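Home Archive About Contact

Sorting out the cable drawer

4 min read
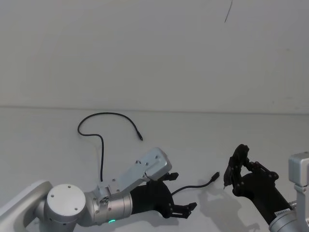 I have put off the cable drawer since we moved to Nemdale. It was two drawers' worth of leads pushed into one, and it had stopped closing properly in May. Every time I wanted a charger I pulled out a knot the size of a loaf and put it back again. Leads are awkward things even one at a time. A thin black one laid on a white table will still curl at one end, arch over in the middle and send its plug off to the side. Put thirty in a drawer and they sort themselves into a lump.

I started by tipping the lot out on the bed, which was a mistake, as I then had to finish before I could go to sleep. A table is better. A pale one is better still if most of your leads are black, as mine are.

The untangling took most of the evening. I found it best to leave the middle of the knot alone and work from the plugs. Find a plug, follow it back until it goes under something, lift that something, carry on. Pulling only makes it tighter. The thin ones were the worst — they go through gaps the thick ones won't.

When it was all laid out I had 32 leads. I tested what I could and read the ends of the rest with a torch. Eight went straight away, either split near the plug or belonging to things we no longer have, including a Verhoeven radio that went to the tip years ago. I kept one I couldn't identify. It has a small round end and I am sure it fits something in the loft.

For coiling I used to wrap them round my hand and tuck the end through, but Guilan Shao showed me over and under, where every second loop is turned the other way. It feels wrong for the first few goes. The lead then lies flat and comes undone without twisting. Very short leads I just fold in half.

I bought a pack of 20 fabric ties from Drolia and used nearly all of them. The labels are masking tape folded over the lead close to the plug, with the name of the thing it charges in biro. "Camera" was no use to me, as we have two, so it now says "old camera" and "Latifa's camera".

The drawer shuts. Chargers are at the front, long leads at the back, and the mystery one is in an envelope at the side. The extension leads are still in the hall cupboard and I haven't looked at those.

3 comments

Arne Thiele
I use the cardboard tubes from toilet rolls, one lead in each, stood on end in a shoebox. Costs nothing and you can write on the tube.

Fulvio Mancuso
Small round end could be a hair clipper. Ours was in a box for years before I worked that out.

Latifa Ramadan
Mine is the old camera. You've got the labels the wrong way round.

Older post Newer post Back to top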